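Low cabinets and loose paper – the quick version

Redoing the home office page in a hurry as the old one was a mess. Same tips mostly, a few new. Skip to whatever you need.

Start with the paper, not the cabinet. Pull everything out, stack it on the floor, sort into keep / shred / no idea. The no idea pile gets 2 minutes. After that it goes in a folder marked LATER and you move on. Mine had a warranty card for a Lurnik label maker I gave away years ago. Also 16 takeout menus.

Tax stuff stays. Anything to do with the house stays. Manuals – check if there's a PDF first, most of them have one now.

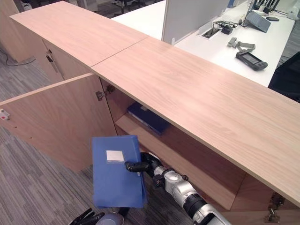
Color is the cheapest filing system going. One color per subject, and stick to it even when the store is out and you have to wait. I use blue for house papers and keep red for medical, nothing else gets red. Then label. A plain white label on the upper part of the cover, like on the bright blue folder, can be read while the folder's still in your hand, before it gets shoved onto a shelf with the rest. Write it in marker. Pen fades and pencil smears and you'll be guessing by November. Don't get clever with the names either, "CAR" beats "Vehicle & Transport Documents" every time.

Same goes for the two shades problem. Navy and bright blue are far enough apart in daylight. In the back of a dark cabinet, less so. If you have to use both put a label on both.

Flat or upright?
Upright if you have a divider or enough folders to hold each other up. Flat if you've only got one or two, otherwise they slump and the corners curl. Flat ones – label facing up, spine toward you. Never stack more than you can lift out with one hand.

Shelf height
The rows of little holes down the inside of a cabinet are for moving the shelf pegs. People forget they're there. Measure your tallest box file, add a finger's width, move the pegs. Check all the pegs are at the same level before you put teh shelf back, I have done this wrong more than once and everything slides to one side.

Paper is heavy. My big Volcombe binder holds 300 sheets and I had three of them on one shelf. It sagged. Put the heavy stuff low.

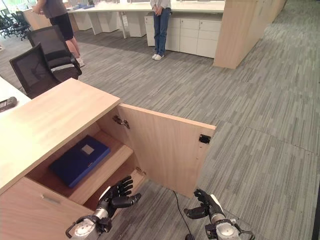 Blue box flat on the shelf, white label up. Door all the way open before you reach in.

Doors and hinges
Open the door wide when you're loading. Half open and you will catch the edge with your elbow or bang a folder on it. If the door drags on the carpet it's usually the hinge, not the floor. Concealed hinges have adjustment screws, a quarter turn at a time, then close it and look. If the screw just spins the hole is stripped – toothpick and wood glue, leave it overnight, screw back in.

Latch won't catch? Wipe it first. Dust on a magnet is enough to do it. Then check the screws havent worked loose.

The top
Keep it clear. A flat top at that height fills up in a week. I allow one tray and it gets emptied when the kettle's on. Damp cloth, then dry cloth, go with the grain. No spray polish on pale wood finishes, it leaves a haze. I used Cavier paste on mine once and spent an evening getting it back off.

Cables
Tie them up before you start on the paper or you'll be stepping over them with your arms full. Velcro ties over zip ties, you will want to undo them.

Next up: the Maldonado filing drawer that won't close. Still fighting with it.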